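Two-armed robot learns small home jobs from fewer demonstrations

A research team in Stedport has published a method which lets a two-armed robot learn small household jobs from a much lower number of human demonstrations than before. The result was presented in October at an internal meeting of the Rollitz laboratory, where the work was done, and the report is now open for everybody to read on the laboratory's pages.

The method has the name Melnyk. It is made for jobs in which two things must be brought together and one of them has to be held in the right way from the beginning. The team chose its test jobs from ordinary homes: putting a refill bottle into a plug-in heater, closing a cap, pushing a plug into a socket strip, placing a lid on a jar. For a person these take a few seconds and no thinking. For a robot they are still difficult, and the difficulty is mostly in the last centimetre.

Until now the usual way in the laboratory was to collect a large set of demonstrations for each job. A person guides the arms through the whole movement, the robot records the positions and the camera pictures, and a network is trained to copy what was done. This works, but it costs many working hours. It also gives a robot which copies the slow parts and the important parts with the same care. Most of each recording shows the arms only travelling from one place to another, so the network sees very much of the travelling and very little of the moment of contact.

In Melnyk, the person gives the full demonstration only a small number of times. After this the robot repeats the job by itself and stops each time at the point where its own prediction becomes uncertain. The person then takes over, shows only the next short piece of movement, and gives the control back. The report calls these pieces "short corrections". The longest one in the study lasted 3 seconds.

The team trained the refill job with 44 full demonstrations and then added the short corrections. In the test which followed, the robot finished the job in 93 per cent of the attempts. A second network, trained with the same 44 demonstrations but without the corrections, finished it in 51 per cent. Both networks used the same arms, the same grippers and the same cameras, and the objects were put on the table in the same starting places for both.
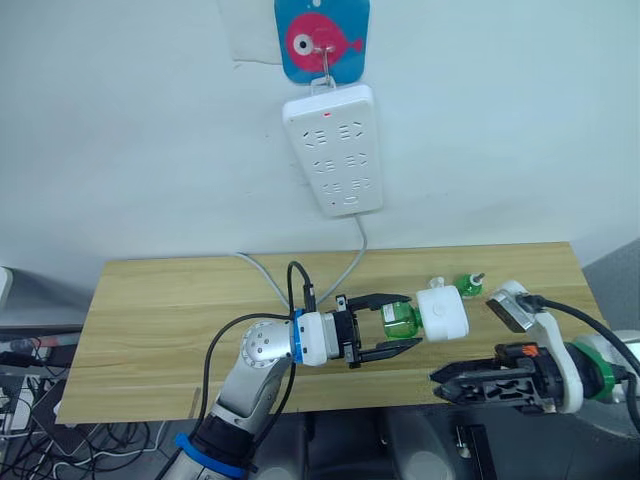
The difference was largest when the bottle did not lie straight in the fingers. In the older training the robot continued its movement as if nothing was wrong, and the neck of the bottle met the edge of the opening. With the corrections it learned to go back a little, turn the wrist and try again. The authors write that this going back was never shown in the full demonstrations, where the operators were skilled and made few mistakes. It came only from the short pieces, which were recorded exactly in the places where something had started to go badly.

A second finding concerns the work of the two arms together. In the first version of the method each arm had its own measure of uncertainty, and the robot stopped as soon as one of them passed the limit. This gave too many stops. Often one arm was only waiting, and its uncertainty had no meaning for the job. In the present version the two measures are joined, and an arm which is waiting counts less than an arm which is moving towards contact. According to the report the operators found this version much less tiring, because they were not called for nothing.

The position signals of the arms alone were not enough to find the right moment for stopping. The team also tried a version which used no camera pictures for the uncertainty measure, and it stopped too late in most of the difficult cases, when the parts were already pressed against each other. With the pictures included, the robot stopped before the contact, and the person had still some space for the correction. The authors see this as a practical point for other groups: a correction which comes after the parts are jammed teaches the robot mainly how to pull things apart.

The green refill bottles brought a problem of their own. Clear and half-clear plastic changes its look strongly with the light, and the team writes that the first training, done only in the morning, gave a robot which was clearly worse after four in the afternoon. The recordings were then spread over the whole working day. No special lamp was added, as the group wanted to keep the conditions near to those of a normal room.

The report is open about the limits. All the tests were done at one table and with one type of heater and bottle. When the team changed to a bottle with a longer neck, the result fell, and new corrections were necessary. The method also needs a person who is present during the whole training and ready to take over at any time. The working hours become fewer, but they are not removed. And the limit for the uncertainty was set by hand for each job. The authors tried to let the robot find it alone, with results which they describe as "not stable enough to report".

There is also the question of force. The grippers in the study have no touch sensors in the fingers, so the robot must guess from the cameras and from the motor currents how hard it is pressing. For a light plastic bottle this was acceptable. For glass, the report says, it would not be, and jobs with glass were left out of the study.

The software part will be tested outside the laboratory for the first time this winter. Padedent, a company which builds small packing stations, wants to use the method for putting caps and sprayer heads on bottles in short production runs, where it does not pay to build a special machine for each product. In such work the bottle can change several times in one month, and the time for teaching is then more important than the speed of the single movement. The company has not said how many stations will take part.

In Stedport the next step is already being prepared. The group wants to find out if corrections given for one job can be used again in another one. The movement of going back, turning the wrist and trying again looks very similar for a bottle neck, a plug and a screw cap, and the authors suppose that a robot should not have to learn it each time from the beginning. First trials with the plug job have started, but no figures are given.

The recordings of the refill job, with the short corrections marked separately, can be requested from the Rollitz laboratory for research use. The training code will follow when the plug trials are finished.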